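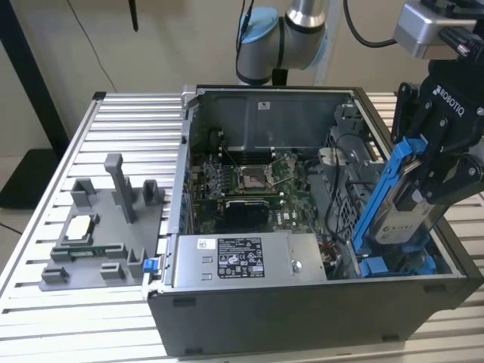
Galeria: a falha na gaveta do disco

Na sexta, 24 de maio, a célula de montagem da Redcombe parou durante a inserção do disco rígido. O controlador acusou excesso de força, com pico de 100 N, quando o limite do programa era de 80 N. Orlando Taipe acionou a parada e abriu a ocorrência. O lote era da Ledska, e a sequência estava em uso desde janeiro sem alarmes desse tipo.

A gaveta azul entra pelos trilhos da baia, na lateral do gabinete deitado. Um desvio de 2 mm na altura basta para a gaveta travar na entrada.
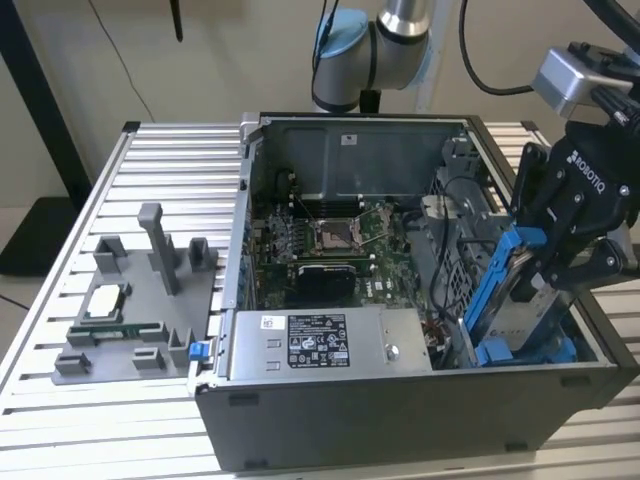 O ponto de referência do gabinete tinha sido gravado com outro modelo, de pés mais altos. Güven Aydoğan refez a referência e baixou a velocidade de aproximação. O contador marcava cerca de 4000 ciclos, e a folga dos dedos entrou na lista de verificação.

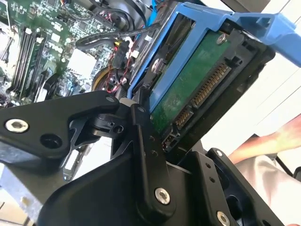 Disco na gaveta azul, preso pela garra, junto à placa-mãe.

Pendências: repetir o ensaio com a gaveta vazia e rever a regra de acesso à mesa. Até lá, mãos fora da área da garra com o braço habilitado.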